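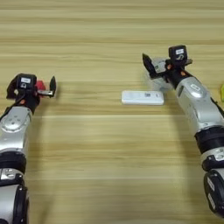 Clear tape, small electronics and my nice table

Trollgate Forums > Moving & Storage > Packing

olga_cantero
Posts: 8
We're moving at the end of August and I've been put in charge of the small stuff, meaning every charger, remote, battery thingy and mystery gadget in the apartment. I'm doing it all on the dining table (light wood, long streaky grain, the one piece of furniture I really love) and I've got two questions before I get too far in.

First, can I tape right over the labels on the little electronics? Some of ours have those tiny square codes on them and I'd like to keep the codes readable, so my thought was a strip of clear packing tape over the top and done.

Second, the table has to be packed too at some point. My sister says just tape the moving blanket straight to the top with the same clear tape and it'll peel right off. She's moved a lot more than I have, but I'm nervous!

lmakowska
Posts: 3,560
Please don't do the second one. I taped a blanket to a pine top one summer, left it in a hot truck overnight and spent the next weekend rubbing goo off with a rag. A bit of the finish came up with it. Stretch wrap around the blanket, tape on the wrap only. Tape should never touch the wood.

For the gadgets, packing tape over a label is fine until you want it off, and then the label comes with it. Take a picture of the code with your phone and put the thing in a zip bag. Write on the bag.

Leszek

damian_n
Going to disagree with Leszek on the labels. I've had tape over the serial sticker on my router for years and it's the only sticker in the house I can still read. The bare ones rub off in a box. If you never plan on peeling it, what's the harm?

Agree on the table though. 100%.

lmakowska
The harm is when it has to go back for a repair and the shop wants a clean label. Or when you tape over a vent or a button and forget. Bag it. A bag costs nothing.

damian_n
A bag costs a bag, and then you have forty bags.

janaalbers
Hi Olga! I did this exact job last year, same kind of table, and what helped me most was setting up ONE spot. Everything gets laid flat in the middle of the table, one gadget at a time, with its cable next to it. You look at it, decide if it's coming with you, bag it, next. The minute I started making piles I lost a hearing aid charger for 7 weeks (it was in with the baking pans).

Also wipe the table down first. Grit under a box bottom scratches just as bad as anything you're worried about with the tape.

What tape did you get? The cheap clear stuff splits into ribbons and makes you want to lie down on the floor.

olga_cantero
Thank you all!! OK, no tape on the table, I've told my sister and she's offended.

Jana, I love the one spot thing. I tried it last night and got through a whole drawer. The small white gadgets are the worst, I swear everything in this house is white and the size of a candy bar and I pick each one up and think, is this the power bank or the thing for the blinds?

The tape is Zutport, the clear one. No dispenser, just the roll. I keep losing the end of it, so if anybody has a trick for that I'm all ears. I've scratched at it with my thumbnail so much that I've got no thumbnail.

bogdan_j
Fold the end under every time you tear it. Half an inch, sticky side to sticky side. Or stick a toothpick on there. Been doing the toothpick at our shop (Jabłońska, we frame and ship pictures) since before I could drive.

On the labels I'm with Leszek. We never put tape on anything a customer might want to peel later.

On the table I'd go further. Don't even park the roll on it standing up. They roll off, they land on the edge, and then you've got a nick in the tape and every strip you pull after that rips at the nick. Lay it flat, hole facing up.

damian_n
Flat on its side is how you get dust and crumbs all over the edge of the roll, Bogdan. It's sticky on the sides too, a little. I hang mine on a hook.

bogdan_j
On a clean table? What dust? She just got told to wipe it.

janaalbers
Both of you are right, put a sheet of parchment paper under it and move on :)

Olga, with clear tape on a pale top you will also lose the entire roll, never mind the end. Mine was sitting right in front of me and I walked through three rooms looking for it. The glassy kind just disappears.

olga_cantero
Ha, mine is that exact kind. You can look right down through the hole and see table. I'm laying it flat for now and Damian can come over and inspect it for crumbs.

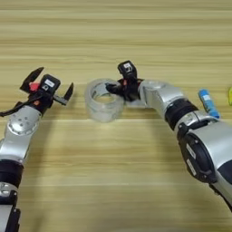 Labels: where I ended up

olga_cantero
Update for anyone who finds this by searching. I went with bags for anything with a code on it and a phone picture of each code, filed under the room name. I tested a strip of tape over the sticker on one dead remote to see for myself, pulled it off the next day, and half the printing came away. So that's one point to Leszek.

But I did tape the battery doors shut on the remotes we never open, and nothing bad has come of that yet. Half a point to Damian.

It all fit in 4 shoeboxes. I used my Trilline marker on the lids and not on the sides, which I regret now that they're stacked.

lmakowska
Write on two sides and the lid. Always. You can still do it tonight.

What did you do for the table legs?

olga_cantero
Nothing yet! They come off with a bolt each, I think, I haven't been under there. The table is going last, I still need it for the kitchen stuff.

damian_n
Put the bolts in a bag and tape the bag to the underside of the... oh no.

lmakowska
Do not.

janaalbers
Tie it to one of the legs with string, and take a picture of which leg went where before you start. Mine only went back together one way and we tried all the other ways first.

bogdan_j
String is good. Cotton, so it doesn't slip. And get a second roll of tape before you start on the kitchen, you'll go through this one on the plates alone.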